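Changes to the owner week exchange at Wornasora from December. I sit on the owners' side of the booking desk, so these are the working rules, in order.

Each fixed week can now be split once, into 4 nights and the remainder. Both parts stay in the same season band. Check-in for the short part is 4 pm, same as for a full week.

A split has to be lodged 30 days before the first night. The desk closes requests at noon on the last day. Anything after that goes in as a full week or not at all. 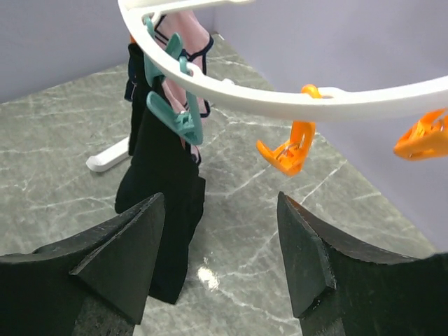
Jasper Leemans replied that the old form let him split inside the month if the unit was still unallocated, and he wanted to know where that rule had gone.

It has been withdrawn. Late splits were leaving single nights between stays that could be neither let nor exchanged, and the cost fell on the maintenance charge.

Exchange into Drirkel works differently. Drirkel runs on points, so a split week is converted at the band rate and rounded down for each part. Two parts can come out lower than the whole week. Check the table before you lodge.

The self-catering units at Drirkel are let without daily cleaning. Linen is changed once per stay, and a split counts as two stays.

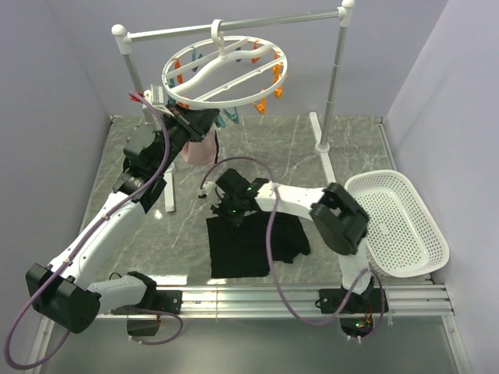 Points left over from a conversion stay on the account for 2 years. They can't be moved to another owner, but they can be put against the exchange fee.

Medve remains outside the scheme until its management contract is renewed. Weeks already confirmed there stand. New requests are held in a queue by date received.
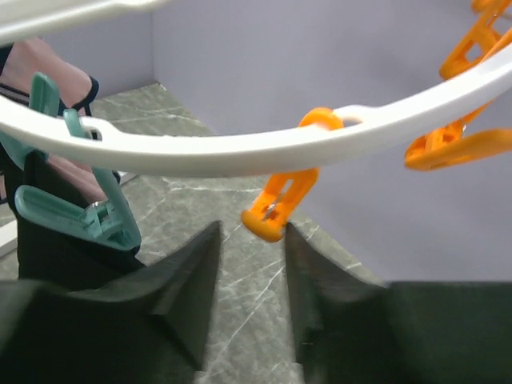

Can a held Medve request be cancelled without losing the fee?
The fee is only taken on confirmation, so a held request can be withdrawn at any point at no cost.

Durkurel has joined with 8 units, all on the ground floor and all in the middle band. Pets are not accepted in any of them. Parking is one space per unit, booked with the stay.

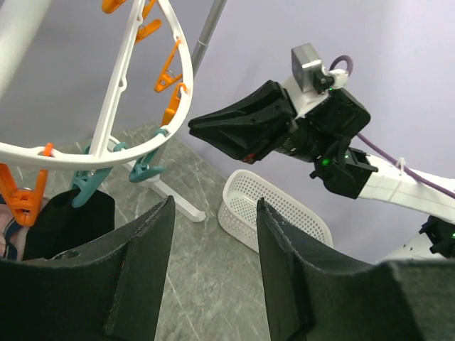
Who pays the local visitor tax on an exchanged stay?
The guests staying in the unit pay it on arrival, per adult per night. The owner's annual charge doesn't cover it.

The revised form is at the desk now. Old forms will be sent back.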